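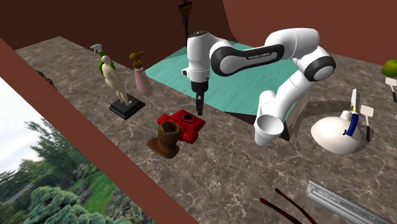
Gisela Eichhorn wrote to me after my first post on Caruso that a grasping method trained only on rendered countertops would learn the renderer and very little about grasping, and that I should wait for numbers before recommending it. I have now used it for a good while, so this review is partly a reply to her.

Caruso is a training method, released with code, for picking up objects a policy has not met before. It runs on top of the Lostora simulator. Each training episode gets a fresh counter, a fresh background and a mix of household objects, and the arm is asked to pick up one of them. Bottles, fruit, kitchen tools and small statues all turn up together. The main idea is that the clutter is drawn without regard to what belongs in a kitchen, so the policy can't lean on the setting to guess where the target is.

Setup took me an evening. The install script assumes you already have the Lostora assets unpacked in your home folder and stops with an unhelpful error if you don't. After that it was fine. The default config loads a Franka arm with a parallel gripper, and I left it that way.

I trained 2 policies, one with the full mix of backgrounds and one with a single fixed room. Then I tested both in simulation on 300 episodes with objects held out of training. The mixed policy was clearly better on bottles and boxy shapes. On thin things lying flat, the two were hard to tell apart, and neither was good. The fingers come down in the right place and then close a little too high. The paper reports the same weakness, in a table near the back.

Gisela's point about the renderer is fair. Changing the lighting model at test time hurt both policies – the fixed-room one much more. I have not run either on a real arm, so I can't say what carries over.

Documentation is thin. Of the 7 example configs, I got 5 to run without edits. The logging is good, though, and saved episodes can be replayed from any step – very handy for looking at near misses.

If you work on grasping in clutter and already use Lostora, it is worth trying. If you mostly care about flat or thin objects, I would wait for the July release, which is supposed to change how approach height is sampled.

Last updated: 2 May 2018
Filed under: Reviews, Robot Learning, Simulation
20 shares | 7 comments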